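**Tiled worktops** are kitchen or washroom surfaces made by setting ceramic tiles on a firm base and filling the joints with grout. They were common in the dairy cottages of Flinthorpe, where the Timmermans works began making square worktop tiles in 1932. Most were sold in boxes of 100, with the edging pieces packed separately.

The tiles are normally glazed, as bare clay takes up grease and tea. A joint of 2 mm is usual on a worktop – wider gaps collect crumbs and are harder to wipe.

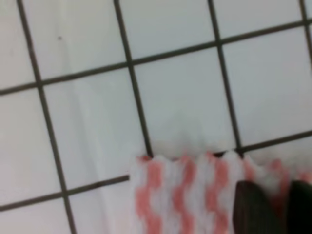
Grout colour has changed with fashion. White grout was standard in older kitchens but yellowed near the cooker, and many owners later raked it out and replaced it. Dark grout hides staining better and makes more of the pattern, as with the near-black lines between glossy, very pale square tiles, where each crossing stands out sharply. A striped cloth in pink and white, like the one lying on these tiles, can be used for drying the surface after washing.

Worn joints are scraped out to a depth of some 6 mm before new grout is pressed in. Cracked tiles are chipped away from the centre outwards.

## See also

- Flirkel glaze
- Erix edging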